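**Wimosthorpe 2, Nallel 2.** A thread, because I have been grinning since the whistle and have to put it somewhere. 🧵

---

First thing: we were 2 down at the break. Away from home, on that sloping pitch, in a May wind that kept bringing goal kicks back toward the keeper. I'd have taken a narrow loss and a quiet drive home.

---

The opening half hour was rough! We couldn't get out. Nallel press so high and so fast, and every time our center backs looked up there was a green shirt in the passing lane. Both goals came off throw-ins we should have dealt with (the second one bounced twice in the six-yard box, I had my hands over my face).

---

Then the change at half time. Our left back pushed up into midfield and we went to three at the back, a shape I don't think we've used since the cup tie at Fashola. I groaned out loud when I saw them line up. I take the groan back, all of it.

---

What it did was give us an extra body right where they'd been winning everything. Suddenly their two holding players had somebody to chase, and the gap behind them opened up. Our number eight had acres. She'd hardly touched the ball before that, and now she was turning and running at people every couple of minutes.

---

The first goal is the one I'll keep. Goalkeeper rolls it out short (brave, in that wind), four passes up the right, one cutback, side-foot finish low into the corner. No fuss. The away end was maybe a few rows deep and it made a noise like a full stand.

--- 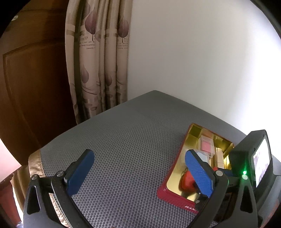 ---

After that you could feel Nallel get nervous. They started kicking it long and the wind was on our side by then, so it just kept coming back. Corner, corner, free kick, corner. Their keeper made one save with her foot that I still can't work out. Full credit to her, she was the best player on the field for a long stretch.

---

Equalizer: free kick from wide, flicked on at the near post, and our captain arrives at the back with her shoulder, her chest, who knows. It went in. I hugged a man I've never met and he gave me half a bag of peanuts.

---

Attendance was given out as 655, by the way. For a second-tier game at a ground with one covered side! When I started coming to these you could pick your own parking spot next to the turnstile. I had to walk in from the garden center and I was thrilled about it.

---

A word on our 31, the young winger who came on late. She lost the ball with her first two touches and then asked for it again straight away. Wanted it, arms out, shouting. Beat her full back on the outside the next time and won the free kick that led to the goal. I love a player who does that.

---

Could we have won it? Yes, probably. There was a header right at the end that went a foot over, and I've replayed it in my head enough times to have scored it. But they hit the post too, so I'm not going to complain about a point.

---

Couple of people asking about the table. The draw keeps us third, with Nallel still ahead on goal difference. Fashola have a game in hand, and they're at home for it, so I'll be cheering very loudly for whoever they're playing.

---

For anyone who couldn't get there, the full replay goes up on Plotanar in the evening. The sound is mostly wind and one person with a drum, but the camera angle is good and you can really see the change of shape from up there. Skip to the start of the second half if you're short on time.

---

Also, whoever runs the tea hut at Nallel: the cheese and onion pie was superb. Hot all the way through. I went back for another at half time when I needed cheering up, and I'm giving it partial credit for the comeback.

---

Next one is Fashola at our place, early afternoon kickoff. If you've been thinking about coming to a Wimosthorpe game and haven't yet, pick this one. Stand on the grass bank by the far corner, it's the best view in the ground and the kids can run about behind you.

---

Voice is completely gone, so if I owe you a phone call it'll be a text. Up the Wims! 💙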